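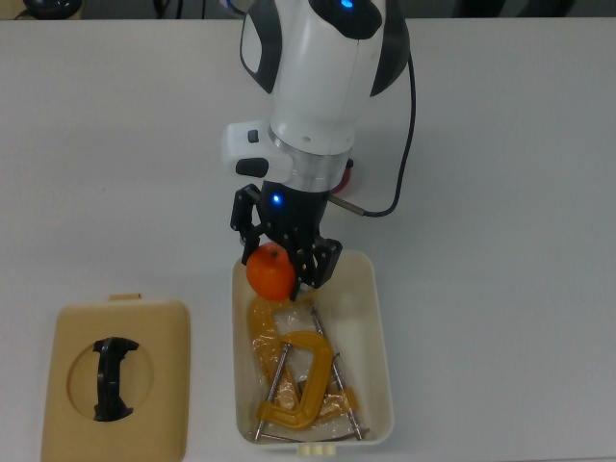

Small orange fruit held above a white tabletop

From: Ottmar Hollmann
To: Beltden Growers list
Date: 10/30/22
Subject: Re: citrus from pips

> Has anyone on here got a citrus to fruit from a pip? Mine
> have been on the sill in Undberg for 3 years and are all
> leaf and thorn. Tempted to give up and buy a grafted one.

Please don't give up on them! My pip-grown tree took 8 years to flower and then did it in April, all at once, and the whole porch smelled of it for weeks. Thorns are normal on young ones and mine has far fewer on the newer growth.

Two things I'd do now. Move them somewhere cool and bright for the winter, well away from the radiator, and cut right back on water - let the top of the compost dry out before you give them any more. I lost a lovely one in Stondeseck by fussing over it with the can every evening.

Then pot on in spring, only one size up. I use the gritty mix from Reuter with a bit of bark stirred in, and they love it.

By all means buy a grafted one too (I have two, and they're great fun while you wait), but keep the seedlings going. You won't know what the fruit is like until you taste it and I think that's the best part!

I can bring some spare clay pots to the next swap if you want them. They're the tall sort, a bit chipped.

Ottmar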